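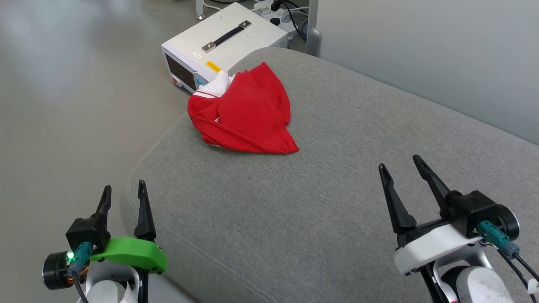
Red garment on the gray cushion, Zinero set.

11th October
By Flora Pringle, with Aurel Sârbu and Grigore Mocanu

Zinero Garments on Upholstery: Data Card

1. Summary

Zinero is a collection of pictures of everyday clothing lying on household upholstery. It contains 2786 pictures arranged in 343 sequences. The clothing is mostly sportswear in red and white, and the supporting surface throughout this release is light or medium gray woven upholstery. The collection is intended for work on garment recognition, fold and crease analysis, and the planning of household tidying tasks.

The collection is maintained by the Ikwood group. Questions of content should be directed to Aurel Sârbu, and questions of access to Maricica Gavrilă.

2. Contents

Each sequence follows one tidying exercise. A garment may be bunched, twisted, spread, partly folded, or lying against other garments. Sequences are of unequal length and should not be assumed to end with a folded garment. The release includes partial and abandoned folds, which are marked as such in the index.

Garment type is recorded only where the annotator was able to determine it. Bunched sportswear is difficult to classify: a length of red cloth with white trim may belong to a shirt or to a pair of shorts, and the visible portion may not settle the matter. In such cases the entry reads "sportswear, unspecified." Users are asked not to replace this value with a guess when redistributing the index.
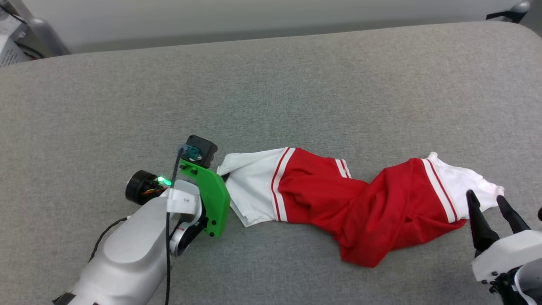

Category: Twisted / Sportswear / Red and White

Entries in this category show cloth that has turned along its length, so that trim and stripes appear in more than one place. Stripes are annotated where they are visible and are not joined across a fold. White sections at the ends of a garment are labeled separately from the red body, even when the annotator believes them to be one piece.

3. Annotation

Annotation was carried out in May by two readers working independently. Differences were resolved by Mateja Trajkovski, whose decision is recorded in the notes column. Four properties are given for each garment:

- state (bunched, twisted, spread, folded, piled)
- main color and trim color
- contact with other garments
- position on the upholstery (center, near edge, far edge)

A second reading of 300 pictures was made before release. Most disagreements concerned the boundary between "bunched" and "twisted," and the guidance was revised accordingly. The earlier guidance is kept in the folder named Pop for reference.

4. Piled Garments

Where several pieces of cloth lie together, each visible piece receives its own outline. Small patches of trim or lining that cannot be assigned with confidence are given the label "unassigned." Color alone is not sufficient grounds for joining two pieces.

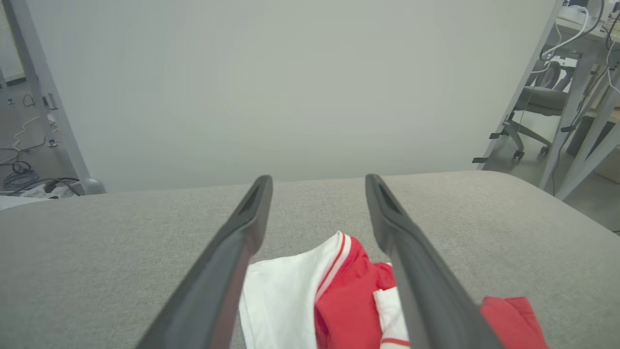
White and red clothing in a pile, with striped trim on the red fabric.

5. Known Limitations

The range of color is narrow, and results obtained on this release may not carry over to patterned or dark clothing. Gray upholstery offers strong contrast with red cloth and less with white, and outlines of white sections are accordingly less exact. Fabric composition was not recorded.

6. Access

The full release is distributed through the Justavport archive on written request. A reduced set of 100 pictures is available without registration for teaching purposes. Corrections to the index may be sent to Grigore Mocanu and should give the sequence number and the garment concerned.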